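*Notes for week two. Read before lab, and bring a laptop with the course repo already cloned.*

## Message queues: acknowledgments, retries, and duplicates

Last week we got a producer and a consumer talking to each other through a queue, and everyone's orders showed up on the other side. Great! Now we get to the fun part, where we start pulling plugs.

Our running case is still Goodwin, the little order service. It puts a message on the `orders` queue each time someone checks out, and a worker called Eltance picks messages up and writes rows to the database. Remember that the broker keeps a message until the worker acknowledges it. The whole lecture hangs on one question: when should the worker send that acknowledgment?

### Ack first, work later

```
msg = queue.receive()
queue.ack(msg)
save_order(msg.body)
```

If the worker dies between the second and third lines, the order is gone. The broker thinks it was handled and the database never heard of it. We call this **at-most-once** delivery. It's fast, it's simple, and for things like live temperature readings it can be a perfectly good choice (another reading is coming in a moment anyway). For orders it's awful.

### Work first, ack later

```
msg = queue.receive()
save_order(msg.body)
queue.ack(msg)
```

Swap two lines and the behavior changes completely, which I still find delightful after teaching this so many times. A crash before the ack means the broker hands the message out again. Nothing is lost, but the same order can be saved twice. This is **at-least-once** delivery, and it's what you'll use for most of this course.

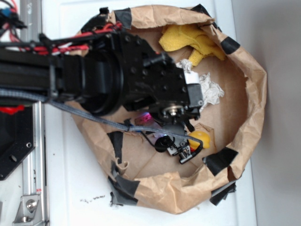 So we have traded lost messages for repeated ones. That's a good trade, provided the worker can handle a repeat without doing damage. The word for this is **idempotent**: running the operation again leaves things just as they were after the first run. Setting a status to "paid" is idempotent. Adding 34 dollars to a balance is not!

The usual trick is to give every message an ID when it is produced and keep a table of the IDs you've already dealt with:

```
begin transaction
 if msg.id in processed: skip
 else:
 save_order(msg.body)
 insert msg.id into processed
commit
queue.ack(msg)
```

Look closely at where the transaction starts and ends. The order row and the ID row go in together or not at all. If you commit them separately, you've opened the same gap we had in the first version, only in a sneakier spot. Also put a unique constraint on the ID column, so that two workers holding the same message can't both get through.

### Visibility timeout

While a worker holds a message, the broker hides it from the others for a set time. Suppose the timeout is 200 ms and `save_order` takes almost 1000 ms on a bad day. The message pops back up while the first worker is still busy, a second worker grabs it, and now both are at it. No crash needed. Try this in lab, it's a wonderful bug to watch happen on purpose.

### Poison messages

Some messages will never succeed (broken JSON, a customer that doesn't exist). With at-least-once delivery they come back forever. Set a retry limit and send the failures to a **dead-letter queue**, then have somebody look at it. In our repo the queue is `orders.dead`.

### Lab: Brundthorpe

1. Start the broker and load the sample orders.
2. Run Eltance with ack-first and kill it partway through. Compare the row count with the number of messages sent.
3. Reset, switch to ack-last, and kill it again. Look for duplicate order numbers.
4. Add the `processed` table and repeat step 3.
5. Drop the timeout to 200 ms and run 2 workers.

Write a short paragraph on each run. If your duplicates won't appear in step 3, put a sleep just before the ack and kill the worker during the sleep.

Questions go to Bilal Twal on the course forum. Ordering and partition keys are next, using the Clandardale data set, so download that ahead of time if your connection is slow.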